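Flustari Facial Cleansing Brush – User Guide
Section 5: First use and weekly care

Before you start

Please read this section to the end before you switch on the brush. It is valid for the Flustari with the round head and also for the Flustari with the small head for nose and chin. The set-up of the travel case is explained in the next section.

Charge the brush fully. The light on the base blinks while it is charging and stays on when the battery is full. Do not use the brush while the cable is connected.

Cleansing your face

1. Take off eye makeup with your usual remover. The brush must not be used on the eyelids.
2. Wet your face and the brush head with lukewarm water.
3. Put a small amount of gel or cream cleanser on your damp skin. Do not put it directly on the bristles.
4. Press the button once for the gentle speed. For the first 5 days please stay with this speed, also if your skin is not sensitive.
5. Move the brush in small circles, 20 seconds on the forehead, 20 seconds on the nose and chin, and 20 seconds on each cheek. The brush makes a short pause when it is time to change the area.
6. Switch off, rinse your face and pat it dry with a clean towel.
7. Apply your moisturizer while the skin is still a little damp.

Caution: Do not use scrubs with grains, clay masks or any product with acid together with the brush. Do not use it on sunburn, open pimples or freshly waxed skin. If redness stays until the next day, stop for one week and then begin again with every second evening.
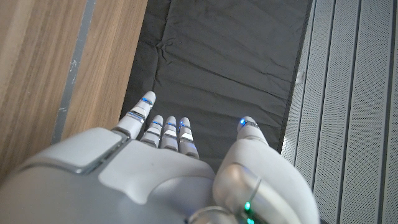 Can I use the brush together with a cleansing oil?
Use the oil first with your fingers, rinse it off, and then continue with the brush and a water-based cleanser. Oil makes the bristles soft and they lose their shape sooner.

Cleaning the head

1. Pull the head straight off the handle. Do not turn it.
2. Wash the bristles with mild soap under running water until there is no colour from makeup left.
3. Shake out the water and let the head dry with the bristles down. A closed cabinet is not a good place for this.
4. Wipe the handle with a soft cloth. Do not use nail polish remover or alcohol.

Note: Replacement heads have the order number 2817 (round) and 227 (small). Heads from the older Colum brush have a similar look but they do not click in – please do not force them.

Text: Asger Ingvarsson. Checked by Thảo Tôn, Daltlow skin care desk.
Version of Monday, August 1, 2022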